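The fridge that gets opened 700 times

Dorota Zalewska's working day at Lulix starts with a kitchen that exists only on a computer. She picks a layout, sets the lighting, takes hold of a pair of controllers and guides a robot arm towards a fridge. When the attempt is over she marks it as kept or dropped and loads the next one.

Lulix is building up a set of examples for Gurow, a learning system meant to handle ordinary household jobs. Gurow is given no rules about doors or hinges. It is shown recordings of a person steering the arm, and from those it has to work out which movements suit what its cameras see.

The fridge task has a target of 700 recordings. By the end of March the team had kept 527.

"People expect the hard bit to be the software," Zalewska says. "Most of my week is door handles."
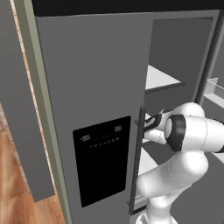 Close to the handle

The handle on this model is long, slim and upright, and the fingers have to go round it without knocking the door. Operators are asked to approach from several heights and angles. If every recording used the same path, Gurow would learn that path and little else, and a fridge standing slightly further to the left would defeat it.

Working in simulation keeps the cost down. A bad grasp breaks nothing, and the kitchen can be put back as it was with one key. The drawback is contact. Simulated fingers can slip or stick in ways real ones don't, so Lulix plans to add a smaller batch of recordings from a real kitchen at its workshop in Jonlow.

Each recording lasts 38 seconds at most. Anything longer is cut off and thrown away, a rule Zalewska argued against at first. Slow attempts, she felt, might still be useful. She changed her mind after watching an early version of Gurow hover beside a door, copying the pauses of a tired operator.
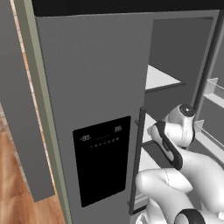
The simulated fridge, with the arm beside the handle and the shelves in view.

Nine operators now share the work, in shifts of two hours. A second person checks every recording before it joins the set. The next task on the list is drawers, and Zalewska has already asked for a kitchen with more of them.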